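Bin and Bench Walkthrough – Sukoler Sorting Room

Checked by Jozefína Vlček, December 14, 2019. Comments are mine unless I say otherwise, and I apologize in advance for going on a bit.

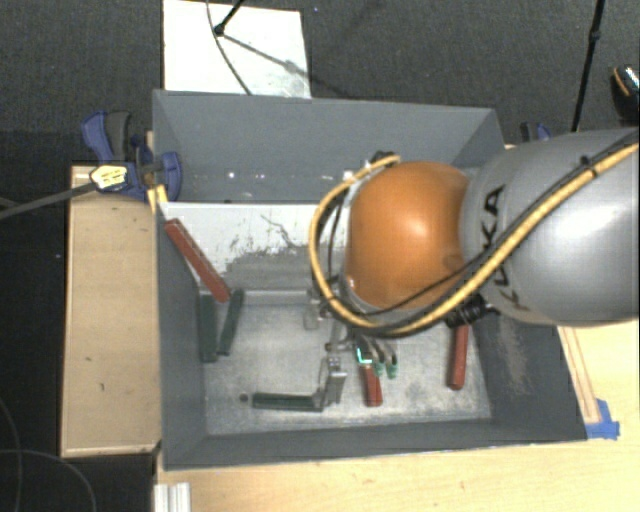 I used the same sheet as in October, with two lines added at the end that Peter Pešek asked for. Anything marked "Follow up" has gone on the board by the door as well, so please look there before you ask me!

1. Bin sits flat and does not rock
OK. I leaned on all four corners and it stayed put. Thank you to whoever leveled the bench, it has been on my mind since the fall.

2. Rim and corners free of cracks or sharp spots
OK. Run a gloved hand along the rim, please, never a bare one. There is a rough patch on one of the spare bins (the one with the Triltura sticker) and I have put it aside until it can be sanded.

3. Floor of bin clean before loading
OK. A little dust, wiped out with a damp cloth. Let it dry before the pieces go back in.

4. Pieces in the bin are the ones on the day's list
OK. Red and dark green, as listed. If you come across another color, set it on the tray and leave a note – a friendly one, we have all dropped something in the wrong place.

5. No piece standing up past the rim
OK at the time of checking. The long ones do like to lean on the walls, and I would still like everybody to glance across the top before starting.

6. Pieces free of chips and splinters
Follow up. I checked the spare stock too, 194 pieces in all, and pulled a few with rough ends. They are in the Pikelitz box under the window, waiting for Peter to decide if they can be saved.

7. Cables tied and clear of the rim
OK. Ties checked by hand with the power off. Please don't snip one to "borrow" it, there is a full bag in drawer 40.

8. Walkway around the bench clear
Follow up. Two flattened cartons and a broom were on the floor by the wall. I moved them, and I would love not to move them again.

9. Lighting good enough to see into the corners of the bin
OK, though the tube over the far shelf flickers. Work order 946 is in with Bhatt and they have promised a visit before the holidays.

10. Stop button tested (new)
OK. Peter pressed it and I watched, then we traded places. Both of us signed the card.

11. Loading weight posted and readable (new)
Follow up. The sign says 50 pounds but the ink has faded badly. I will print a fresh one in nice big type and tape it up at eye level.

Next walkthrough sheet is in the blue folder. Bring your own pen, the one on the string has run dry.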